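Skedatness Student Robotics Program
Gallery: Spring Term, Work at the Table

The Skedatness Student Robotics Program is open to juniors and seniors at the three high schools of the Brutbridge district. Students meet in the Fiadzo Building from 3:30 p.m. and work in small teams under the guidance of two faculty advisers. The gallery records the spring unit, in which teams teach a robot arm with a humanoid hand to pick up and set down ordinary objects.

The unit began in January with two weeks of safety training. Students then moved on to the hand itself, learning how each finger is commanded and how the wrist and forearm must be positioned before a grasp is attempted. Cups were selected as the main training object. They are inexpensive and familiar, and a cup lying on its side calls for a different approach than a cup standing upright. Teams were asked to plan for both.

Each team kept a written log of its attempts. The combined log stood at 1,157 entries at the close of March, and the program has set a goal of 3,000 by the end of the school year. An entry records the starting position of the object, the grasp that was chosen, the outcome, and any remark from the student at the controls. Entries for failed attempts are kept and receive the same credit as the others.

Students write their control routines in Rondix, the teaching software used in all district robotics courses. The senior team has also prepared a short manual for next year's members, with chapters on cable routing, finger speed, and the care of the tabletop. Copies are available in the program office - please sign the sheet when borrowing one.

The spring unit leads to the Brutbridge Handling Challenge in May. Teams will be scored on a set of timed tasks, for a maximum of 425 points, of which 200 are reserved for the accuracy of the written log. Scoring rules were sent to families in February and have not changed.
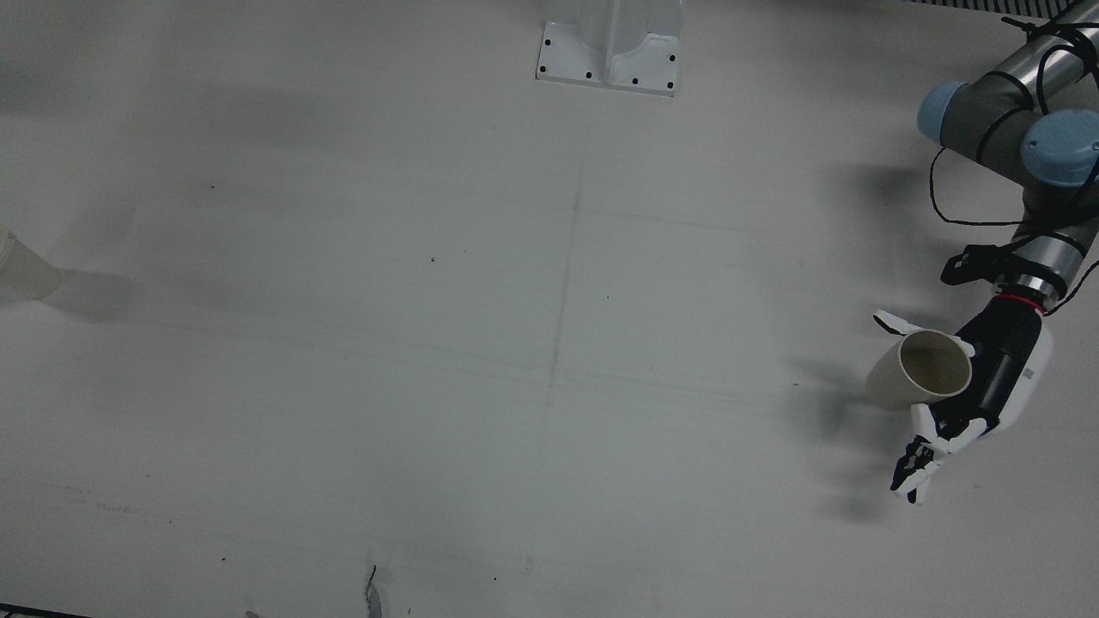
Teams that have completed the cup tasks may begin the stacking exercise once an adviser has reviewed their log. Students who missed a session in March should arrange a make-up time before the end of the month. Families are welcome to observe practice from the second-floor gallery of the Fiadzo Building until 5:00 p.m.

Comments (4)

brutbridge_parent
My daughter talks about grasp angles at dinner now. Will the May challenge be open to grandparents, or is it one guest per student?

Skedatness Program Office
Thank you for your question. Each student may bring up to four guests. Seating forms will go home with the April newsletter.

oldshopteacher
Good to see the failed tries getting credit. I wish we had graded that way in my day.

junior_team_2
We are catching up on the log!! Does a dropped cup count as one entry or two if you pick it up again?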